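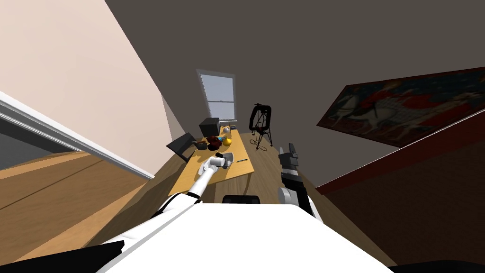
From: Riku Nishimura
To: Harport allotments list
Subject: Re: [harport-plots] Blight on the lower plots, and the seed potato order

Thanks for the replies on this. I've quoted Marta's message below and answered the points in order.

> On Sunday Marta wrote:
> We lost nearly all the maincrop on the bottom row last summer and I
> don't want to go through it again. Is it worth growing potatoes down
> there at all? Also, can somebody say when the seed order is going in,
> and whether we are still using Renmont or going back to Prodetti. I
> thought the Renmont ones were small.

Is it worth growing them there?

Earlies, yes. I had two rows of first earlies on plot 12 last year and lifted them all before the blight showed. Maincrop I would leave out for a year. The bottom row stays damp until late morning and the hedge on that side stops the wind getting through. Plots 3 to 8 had blight as well, but a good two weeks later, and most people there cut the tops off and saved what was underground.

If you do want maincrop, please go for one of the resistant types and give them more room than it says on the bag. I use 75 cm between rows. Cut the haulms as soon as you see brown patches on the leaves and leave the tubers in for a fortnight before lifting. Don't put the tops on the shared heap. They went on there last year and we had volunteers coming up in it all through spring, which I spent two evenings digging out.

The order

It goes in at the end of the month. I need names and quantities before then, by email to me and not on the sheet in the shed, which has got wet again and can't be read.

Renmont or Prodetti

Renmont again unless people object. Their seed was small last year but it was sound, and small seed doesn't seem to make much odds to the crop. The Prodetti sacks the year before had a fair bit of soft rot in them and we had to throw out most of one. Prodetti are cheaper on onion sets, so I am happy to put a separate order in with them for those if at least 5 of us want some. Delivery is charged per order whatever the size.

Chitting

Alan asked off list whether it is too early to start. For earlies it isn't. Egg boxes on a windowsill in a cool room, eyes upwards, out of direct sun. Mine go in the back bedroom with the radiator off. If the shoots come long and white they need more light.

Other things

The tap by the top gate is still off. The water company reference is 3089 if anyone wants to ring and add their voice.

The padlock on the main gate has been changed. The new code is 529, with the first wheel left at zero. Please scramble it when you leave.

I still have somebody's long-handled hoe from the autumn.

Riku
Plot 12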